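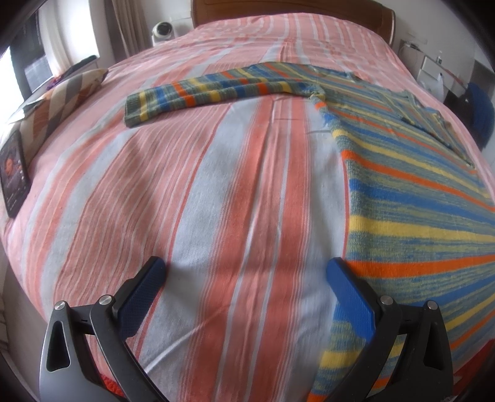
Le pull rayé à plat sur le lit, pince ouverte, manche vers la gauche.

Forum Tenurier > Robotique > Visites et démos
Sujet : Portes ouvertes Leltbridge, atelier textile

kardan_62
J'y étais en août. La démo portait sur le pliage de vêtements, avec la pince à main aux patins bleus. On la tient soi-même, on fait le geste, et c'est enregistré pour entraîner le bras. J'ai eu droit à 3 essais sur un pull en grosse maille. La manche, ça va. Le corps, beaucoup moins.

Mirabelle_B
Merci pour le retour. C'est le modèle Iton ?

kardan_62
Non, l'Iton était sur le stand d'à côté, pour la vaisselle. Je n'ai pas demandé la référence de celle-ci.

pivot404
Pas convaincu. Sur un lit avec un couvre-lit à rayures et un pull à rayures, je veux bien voir comment la caméra trouve le bord. Chez Chávez ils travaillent sur une table grise unie et ils ratent encore.

Mirabelle_B
Pas d'accord. Si on n'apprend que sur table grise, ça ne marche que sur table grise. Chez les gens il y a des couvre-lits.

pivot404
D'accord pour plus tard. Pour débuter, c'est se compliquer la vie. Combien d'exemples il leur faut ?

kardan_62
L'animateur parlait de 1 000 par type de vêtement. Il a dit aussi que le bord-côte du poignet se prend bien et que le bas du pull glisse entre les patins.

gros_fil
J'y suis passé à 14 h, 20 minutes d'attente pour 2 essais. La pince est plus lourde que je pensais – mal au poignet le soir. Sinon bon accueil.

pivot404
Et le bras lui-même, quelqu'un l'a vu plier ?

gros_fil
Un tee-shirt, oui. Pas de pull.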